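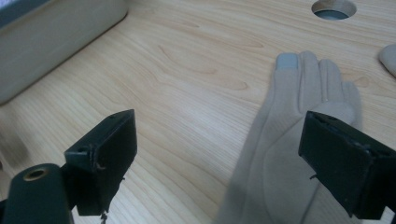
A knit glove on the wooden table.

Cernivura Comics Anthology
Progress report, second period
Prepared for Graziella Pagano, Wornitz Fund for Printed Arts
Written by Gunther Engelhardt, project editor

1. Where we are now

At the end of the first period we had a list of contributors and a rough plan of the book. In this period most of the pages were drawn. The anthology will have 90 pages of comics, plus the cover and a short introduction. The stories by Hefin Gittins and Emlyn Meredith are finished and lettered. The story by Ynyr Prydderch is finished in pencil, and the inking has begun. The remaining short pieces, one and two pages long, are with me for editing.

I must report one change in the contents. The original application described a long story about the closing of the Gallimville railroad station, in two chapters. Emlyn asked to make it one chapter, told by the ticket clerk only. I read both versions and agreed with him. The pages that became free were given to Ynyr, whose story needed more space for the flood sequence. The total length of the book stays the same.

2. Lettering and production

We decided in the application that all lettering would be done by hand. For Hefin's story this worked well. For Emlyn's story it was slow, as his dialogue was rewritten after the first lettering and many balloons had to be done again. We have therefore made a font from his own handwriting, and his pages now use this font. The sound effects are still drawn by hand. I hope the fund will accept this as a small deviation. I can send sample pages in both methods if Ms. Pagano wishes to compare.

The test print from the printer came back too dark in the gray tones. Hefin's night scenes lost nearly all the detail in the background. We have made the gray tones lighter and asked for a second test on the uncoated paper. The second test is not yet here, and I can't confirm the paper choice before I see it.

3. The web edition

Single pages are published on the Wogan website every Tuesday. The page with the most readers was the opening of Hefin's story, with 3,241 visits. The interview with Ynyr about his working method had 1,347 visits. These numbers are better than we expected for interviews, and I would like to make one with Emlyn also. We do not publish the endings of the longer stories online, so that the book has something new for those readers.

Several readers wrote that the pages are hard to read on a phone. We tried a version which shows one panel at a time. It is good for Hefin's pages, where the panels are regular, but for Ynyr's pages it destroys the layout. For this reason we keep the full page and only allow zooming.

4. Workshop

The drawing workshop at the Gallimville library was held as planned, with 33 participants. We had prepared for a smaller group, and the second table was borrowed from the reading room. Each participant made a comic of four panels. Emlyn led the part about facial expressions, and Hefin talked about how to write a script before drawing. Some participants asked for a second meeting. It is not in the present budget.

5. Money

Payments to artists were made on delivery of the finished pages, as the agreement says. Ynyr has received the first half of his fee. Printing has not been paid yet, except for the test. Scanning cost less than planned, and I ask for permission to move the difference to the lettering line, where the repeated work on Emlyn's story made an extra cost.

6. Next period

Ynyr will deliver his inked pages in December. After this come the final proofreading, the cover, and the files for the printer. The cover is by Hefin; two sketches exist and we have not chosen between them. The introduction is still without an author, and I would be thankful for suggestions from the fund.

Decisions needed from the fund: the use of the font in Emlyn's story, and the transfer from scanning to lettering.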